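What a Thousand Small Bags Have Taught Me

Print this post | E-mail this post

It's March, the tea is getting cold, and I promised a few of you an update on the tidying project, so let me get to it before I talk myself into another chapter of my mystery novel.

For anyone who missed the last couple of posts, I've been helping gather examples for Drorau, which is the name we gave to a learning system that is supposed to pick up the little things in a home and put them where they go. We are a small bunch. The people at Undutach handle the training side, and my end of it is the examples: planning them, chasing them, watching them back, and deciding which ones are fit to keep. As of last night we have 1273 that I'd be happy to show my mother.

I had pictured the hard part as the big stuff, the laundry and the bedding and so on. Those are fiddly, sure, but a shirt is forgiving. You can grab it pretty much anywhere and it comes along with you. The small things are where I've lost my evenings. Keys, buttons, earrings, rings, all the odds and ends that live at the bottom of a drawer and that a person picks up without a thought. When you work through a pair of grippers you suddenly have a lot of thoughts! Your own fingertips tell you so much, and then you squeeze a handle and all of that is gone, and you have two pads and your eyes and whatever patience you brought with you.
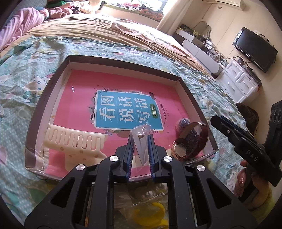 Clear plastic bags deserve a paragraph to themselves, and I've been putting off writing it. They crinkle, they shine, they slide, and the part you want to hold is often the part you can hardly see. My early notes said to pinch the bag in the middle. That was poor advice and I take it back. If you pinch in the middle, whatever is inside scoots off to one side and the whole thing swings when you lift. Pinching near the top edge works better, and slowing down for the last inch works better still. I now ask for 3 tries at every bag, each from a different starting spot, and I keep the clumsy ones too as long as they end with the bag where it was meant to go. The folks at Undutach like the clumsy ones — they say the system needs to see somebody get out of trouble.

The other thing I keep going on about (sorry to those who have heard it in person) is that I want real rooms. Our first batch came from a bare table at the Kobori workshop, with nothing on it except the object and the tray. Lovely clean examples, and the system learned them fast, and then it went to pieces the moment there was a patterned cloth underneath. So now I ask people to work where things already are, on beds and couches and kitchen counters, with the blanket left how it was and the daylight doing whatever it's doing. It makes sorting slower. I had to throw out 7 in a row one afternoon where the sun had washed out everything worth seeing. I still think it's the right way to go.

We keep everything in Plinix now, which is a big step up from my folders named "new," "newer" and "use these." Each example gets a short line in plain words, like "put the bag in the tray," and I've become terribly fussy about those lines. "Put" and "drop" are two different things when you're teaching somebody who believes every word you say.

The next goal is another 1000, mostly two-handed, mostly small things, with more watches and bracelets if I can get them. Straps and beads bend in ways I haven't got good notes for yet. If you've got a tip for picking up a necklace without turning it into a knot, I am all ears.

Print this post | E-mail this post

Comments

quiltingbythelake: For necklaces, lift from the clasp end and let it hang a second before you move. Works with human hands anyway. Do you keep the ones where it tangles?

Author: Thank you, I'll try that tonight! Yes, if they manage to get it sorted out again. If it's a knot for good, it goes in the other pile.

mapleandrust: We had the same trouble with clean tables at my job. Everything was perfect until somebody put down a placemat.

teacup_ohio: More about the mystery novel please.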